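그릇 수리 배우면서 적어두는 타래. 작년 10월부터 옻으로 깨진 그릇을 붙이고 있다. 잘하는 사람 글은 많은데 초반에 헤매는 글은 별로 없어서 기록 삼아 쓴다. 길어질 예정.

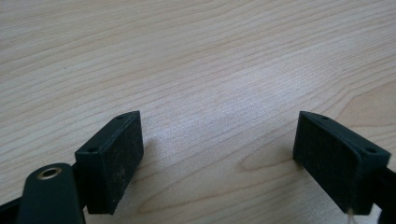 옻 수리에서 제일 오래 걸리는 건 말리는 시간이다. 정확히는 마르는 게 아니라 굳는 거고, 습기가 있어야 굳는다. 나는 이걸 모르고 첫 접시를 난방 튼 방 선반에 올려놨다. 일주일 지나도 끈적했다. 지금은 스티로폼 상자에 젖은 행주를 깔고 그 안에 넣는다. 작업하는 상판은 밝은색 나무인데, 옻 쓰는 날에는 반드시 종이를 깔고 시작한다. 밝은 나무에 생옻이 묻으면 갈색으로 남고 사포로 밀어도 잘 안 빠진다. 종이는 달력 뒷면이면 충분하다.

첫 접시 이야기부터. 흰 접시고 두 조각으로 깨졌다. 설거지하다 수도꼭지에 부딪혔다. 비싼 건 아니다. 그냥 매일 쓰던 거라 버리기 싫었다.

처음에는 순간접착제로 붙일 생각이었다. 음식 담는 그릇이라 찜찜해서 찾아보다가 옻까지 왔다. 동네 공방에서 두 번 수업을 듣고 그다음부터는 집에서 혼자 한다.

공방 선생님은 대만에서 오신 Yao-tsung Hung 선생님이다. 한국어를 아주 천천히 하신다. 수업 첫날 들은 말은 장갑을 끼라는 것, 그리고 장갑을 벗을 때 조심하라는 것 두 가지였다.

장갑은 꼈다. 벗을 때 조심을 안 했다.

손목에 옻이 올랐다. 다음 날은 멀쩡했고 이틀 뒤 저녁부터 가려웠다. 긁으면 번진다고 해서 참았는데 자면서 긁은 것 같다. 피부과 가서 약 먹고 연고 바르고 2주 정도 지나니 가라앉았다. 체질에 따라 훨씬 심한 사람도 있으니 가려우면 버티지 말고 병원에 가는 게 낫다.

그 뒤로는 장갑 위로 토시를 올려 낀다. 작업 끝나면 식용유로 먼저 닦고 그다음에 비누로 씻는다. 물부터 대면 안 지워진다. 기름이 먼저다.

붙이는 순서를 적어둔다. 내가 배운 방식이고 다른 데서는 다르게 할 수도 있다.

깨진 단면을 사포로 살짝 간다. 모서리만 살짝. 많이 갈면 나중에 틈이 커진다. 나는 첫 접시에서 많이 갈았다. 그래서 첫 접시는 선이 굵다.

단면에 생옻을 얇게 바르고 휴지로 닦아낸다. 굳힌다. 도자기가 풀을 너무 빨아먹지 않게 하는 단계라고 들었다. 이걸 건너뛰었을 때 한 번 떨어졌다. 커피 받침이었고 들어올리는 순간 반쪽만 올라왔다.

밀가루에 물을 조금씩 넣고 반죽한다. 귓불 정도로 말랑해지면 생옻을 넣고 이긴다. 주걱을 들었을 때 실처럼 늘어나면 된 거다. 늘어나지 않으면 더 이긴다. 팔이 아프다.

양쪽 단면에 얇게 바르고 잠깐 둔다. 바로 붙이면 미끄러진다. 그다음 맞춰서 꾹 누른다. 손끝으로 선을 넘어가면서 만져보면 턱이 있는지 안다. 눈보다 손이 정확하다.

마스킹테이프로 당겨서 고정한다. 고무줄은 써봤는데 조각이 틀어졌다. 테이프를 선과 직각으로 짧게 여러 개 붙이는 쪽이 낫다.

상자에 넣고 2주. 나는 겨울에는 3주 둔다. 중간에 꺼내보고 싶어도 참는다. 첫 접시는 나흘 만에 꺼내서 만져보다가 어긋났다. 그래서 다시 떼어내고 처음부터 했다.

떼는 것도 일이다. 덜 굳었을 때는 칼로 긁고 기름으로 닦으면 된다. 다 굳고 나면 정말 안 떨어진다. 그러니 틀어진 건 일찍 발견하는 게 좋은데 일찍 꺼내면 또 틀어진다. 이 부분은 아직 답이 없다.

재료비 질문이 와서 적는다. 생옻 작은 튜브, 토분, 숯가루, 사포, 붓 두 자루. 제일 비싼 건 붓이었다. 싼 붓은 털이 빠져서 선에 박힌다. 핀셋으로 빼면 그 자리가 파인다.

사포는 400번을 제일 많이 쓴다. 메운 자리를 고를 때 물 묻혀서 간다. 더 고운 것도 사놨는데 나는 거기까지 갈 일이 많지 않다. 그릇 유약에 흠집이 나니까 선 위만 갈아야 한다. 사포를 손톱만 하게 잘라서 쓴다. 크게 쓰면 꼭 옆을 긁는다.

금가루는 아직 안 쓴다. 금으로 마감해야 완성이라고 생각하는 사람이 많은데 옻만 올려도 방수가 되고 쓰는 데 지장이 없다. 나는 검은 선이 더 좋다. 흰 접시에 검은 선이 그어져 있으면 연필로 그은 것 같다.

붉은 옻도 한 번 해봤다. 회색 밥그릇에 했다. 처음에는 탁한 벽돌색이어서 실패한 줄 알았는데 몇 달 지나니 색이 밝아졌다. 옻이 원래 시간이 지나면 투명해진다고 한다. 선생님이 말해줬는데 내가 못 알아들은 것 같다.

수업을 같이 들은 사람이 Citlali Aguirre인데 이분은 손이 아주 빠르다. 내가 접시 하나 할 동안 찻잔 두 개와 뚜껑 하나를 끝냈다. 뚜껑은 손잡이가 통째로 떨어진 거였다. 수직으로 세워서 굳혀야 하는데 쌀통에 꽂아두었다고 한다. 나도 따라 했다. 쌀 대신 모래를 썼다. 고양이 모래 새것.

쌀이나 모래에 꽂는 방법은 굽이 깨진 그릇에도 좋다. 무게중심이 깨진 선 위에 오도록 기울기만 맞추면 중력이 눌러준다. 테이프만 믿을 때보다 덜 틀어진다.

이가 나간 그릇은 깨진 그릇보다 쉬울 줄 알았다. 아니었다. 조각이 없으니까 그 부분을 새로 만들어야 한다. 옻에 토분을 섞어서 조금씩 채우는데 한 번에 두껍게 채우면 겉만 굳고 속이 안 굳는다. 얇게 채우고 굳히고 또 얇게 채운다. 쌀알 크기 하나 메우는 데 한 달 걸렸다.

조각이 없어진 자리가 크면 톱밥 가루를 섞은 걸로 먼저 채운다. 이건 아직 한 번밖에 안 해봤고 잘 안 됐다. 굳으면서 줄어들어서 가장자리에 틈이 생겼다. 다시 채우는 중이다.

옻칠 붓 씻는 법. 식용유를 접시에 조금 붓고 붓을 눕혀서 주걱으로 밀어낸다. 뿌리 쪽에서 끝 쪽으로. 기름이 맑아질 때까지 반복한다. 씻은 다음에도 기름을 머금은 채로 보관한다. 다음에 쓸 때는 그 기름을 다시 빼야 한다. 기름이 남아 있으면 옻이 안 굳는다.

이것 때문에 한 번 망했다. 대접 하나가 한 달이 지나도 안 굳어서 습도 문제인 줄 알고 행주만 계속 적셨다. 붓에 기름이 남아 있었던 거다. 다 닦아내고 다시 칠했다.

습도계는 사는 게 좋다. 상자 안을 손으로 만져보고는 알 수가 없다. 처음에는 행주를 너무 적셔서 98까지 올라간 적이 있다. 너무 습하면 겉이 급하게 굳어서 쭈글쭈글해진다. 색도 시커멓게 된다. 나는 이제 행주를 꽉 짜서 넣는다.

여름은 반대로 편하다. 장마철에는 상자 뚜껑을 열어놔도 굳었다. 대신 일이 너무 빨리 굳어서 반죽을 조금씩 만들어야 한다.

남은 반죽은 랩에 싸서 하루 정도는 간다. 그 이상은 버린다. 밀가루가 들어간 거라 냄새가 난다. 아깝다고 써봤는데 접착력이 확실히 떨어졌다.

고친 그릇 쓸 때 주의점. 전자레인지, 식기세척기, 오븐 안 된다. 물에 오래 담가두는 것도 안 좋다. 다 고친 다음에도 바로 음식을 담지 않고 한 달쯤 더 둔다. 냄새가 남아 있으면 더 둔다.

뜨거운 국은 담아도 된다고 배웠는데 나는 아직 겁이 나서 과일이나 떡만 담는다. 밥그릇은 쓴다. 반년 썼고 아직 괜찮다.

유리는 다르다. 같은 옻으로 안 되고 유리용이 따로 있다고 한다. 안 해봐서 모른다. 유리컵 문의는 답을 못 드립니다.

지금 상자에 들어 있는 건 아까 말한 틈 생긴 대접, 엄마가 준 간장 종지, 그리고 이웃이 부탁한 머그컵. 머그컵은 손잡이가 세 조각이다. 부탁받은 건 처음이라 부담된다. 돈은 안 받기로 했다. 대신 안 되면 안 되는 걸로 하자고 미리 말했다.

손잡이는 추천하지 않는다. 붙기는 붙는다. 그런데 뜨거운 걸 담고 드는 힘을 옻이 얼마나 버틸지 내가 장담을 못 한다. 붙인 다음에 연필꽂이로 쓰기로 합의했다.

추가. 어떤 그릇부터 시작하면 좋냐는 질문이 있었다. 두 조각으로 깨진 두꺼운 접시. 얇은 찻잔은 나중에. 단면이 좁으면 바를 자리가 없어서 맞추는 동안 자꾸 미끄러진다. 유약 없는 질그릇도 처음에는 피하는 게 좋다. 옻이 스며들어서 선 주변이 얼룩진다. 하고 싶으면 선 주변에 테이프를 먼저 두르고 해야 한다.

추가 2. 일부러 깨서 연습해도 되냐는 질문. 된다. 다만 수건에 싸서 망치로 치면 너무 많이 부서진다. 나는 그렇게 해서 아홉 조각이 났고 그 접시는 아직 봉투에 있다.

조각이 많을 때는 붙이기 전에 테이프로 가조립을 해보고 번호를 적어둔다. 순서를 잘못 잡으면 마지막 조각이 안 들어간다. 연필로 적으면 옻 바르다가 지워지니까 테이프에 적어서 뒷면에 붙인다.

추가 3. 냄새는 어떠냐는 질문. 난다. 시큼하고 흙 같은 냄새. 나는 괜찮은데 같이 사는 사람은 싫어한다. 그래서 상자는 베란다에 있고 겨울에는 다시 방으로 들어온다.

머그컵은 다음 달에 꺼낸다. 꺼내면 여기에 이어서 쓰겠습니다.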